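From: Vendula Vrabec
To: facilities-users list
Date: January 28, 2020
Subject: Re: Whiteboards - ghosting, erasers, which cleaner

Oldřich Jelínek wrote:
> The board in the small meeting room is leaving a grey film again after
> erasing. I tried the Grumel spray and it seemed to make it worse. Also
> the yellow erasers push the ink about instead of lifting it. Is the
> surface finished, or are we using the wrong product? Žofie says the
> boards at Sodstead are older than ours and still wipe clean.
>
> Oldřich

Oldřich, all,

Replies in order.

1. Surface. I don't think it is finished. A worn board loses its gloss first, usually in a band at chest height where most of the writing goes. If you can still get a sharp reflection of the ceiling light, the coating is probably intact and what you have is residue. Look along the board from one side with the lights on. Film shows up as a dull patch next to the reflection. Wear looks similar but doesn't change after cleaning.

2. Spray. Grumel leaves something behind if it is allowed to dry on the board. Spray the cloth, wipe, then go over the same area with a second cloth and plain water, then dry. The instructions in the cupboard leave out the water step. I have asked Mudassar Chaudhry to correct the sheet.

3. Erasers. The yellow ones are fine for fresh marker. They load up quickly, and once loaded they put pigment back on the board. Purple and red show it more than black does. Knock them out, or wash them in warm water with a drop of dish soap and leave them overnight. Do not put a damp one back on the board.
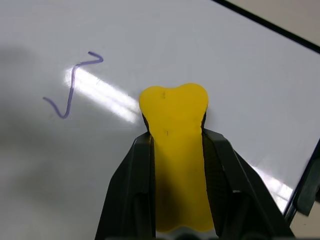 Grip also matters more than people expect. Hold the eraser by the narrower body and keep the working face flat against the surface. If it tips, only the edge makes contact and you get streaks with clean gaps between them. Straight overlapping strokes from the top down work better than circles - circles drag ink back over the part you have just done.

4. Old ink. Anything left up for more than a few days should be written over with a fresh black marker and wiped while still wet. The solvent in the new ink loosens the old. I did this in November on a diagram that had been up since before the office move and it came off in 3 passes.

5. Sodstead. Žofie is right, but those boards are enamel on steel and ours are not, as far as I can tell from the order. Vojtěch Kadlec has the paperwork. Enamel will put up with a good deal more scrubbing. Please do not use the green scouring pads on ours, even on the corners.

If the film is still there after the water step, tell me which board and I will try the Tichý cleaner on a hand-sized patch before we do the whole thing. We have 23 bottles of Grumel left, so I would like to know whether it is the product or the method before ordering anything else.

Vendula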